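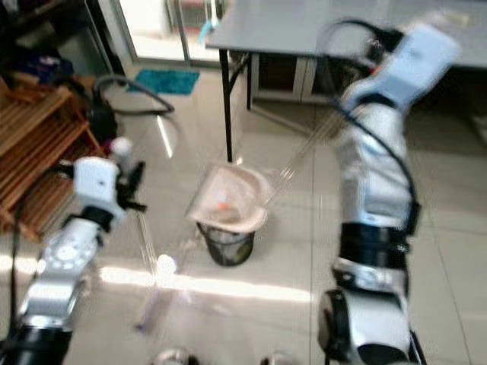

Clear dustpan over the small mesh wastebasket, bright sun on the tile.

I have been trying to get the floor by the back door under control since July. It is the part of the house everyone walks through, so everything ends up there. Shoes, leaves, bits of packaging, crumbs from whoever ate toast standing up. I used to do one big cleanup on the weekend and ignore it in between. Now I do a short one every morning and it takes 6 minutes if I don't stop to sort the shoes.

The tiles are the reason it looks bad so fast. They are large, beige and glossy, and when the sun comes in low it lays a streak right across them and shows every speck. The people we bought from had them put in by a company called Tarkemham, and I found the leftover box in the garage with the invoice still taped to it: 385 dollars for this room, not counting labor. I would not have picked glossy. But they wipe clean and none have cracked, so they are staying.

For a long time I did all of it with the vacuum. It still lives next to the shoe rack, and I still use it for corners and under the white cabinet. The trouble is that the hose has to go somewhere, and where it goes is across the floor. I have stepped on it more times than I want to admit. For a few crumbs and a dead leaf it is too much machine, and too loud for early morning.

So in the summer I bought a long-handled dustpan and broom set from Pastalmont. Both pieces are clear plastic. I wasn't sure about clear, since I assumed it would look grimy in a week, but I like being able to see what I picked up. Twice now I have caught something in the scoop before it went in the trash. One was an earring back and the other was the little screw from my glasses.

The long handle matters more to me than I expected. I have a back that complains, and the old dustpan was the short kind that hangs on a nail. With this one I can stay upright for the whole job, including the dumping, as long as the basket is on the floor close by. If I try to carry a full scoop to the kitchen trash I lose some of it on the way.

That is why the mesh wastebasket is out there now. It is small and black and it came out of the spare room, where it had been holding wrapping paper. Mesh needs a liner or the dust goes straight through the sides. I use the thin pink ones that come 100 to a roll from Hinds. They are a little big for the basket, so I fold the extra over the rim. I change it when it looks full, which in leaf season is often.

The shoe rack side is not solved. The rack itself is fine, wooden slats, easy to sweep under. The problem is that clothes get dropped on it, and then more clothes get dropped behind it. I moved a pile last week and found a sweater I had already replaced. I looked at a closed bench from Temar, but it would stick out too far and I would rather have the floor.

The teal mat in front of the door goes outside for a shake when I remember. It is a bath mat, and it holds on to grit better than the real doormat did. I do that before sweeping, having learned to do it in that order.

Next on the list is a hook for the broom. At the moment it gets put down on the tiles whenever I need a hand free, and the handle is too slick to lean against anything. I have a hook in the drawer already and need to find the drill.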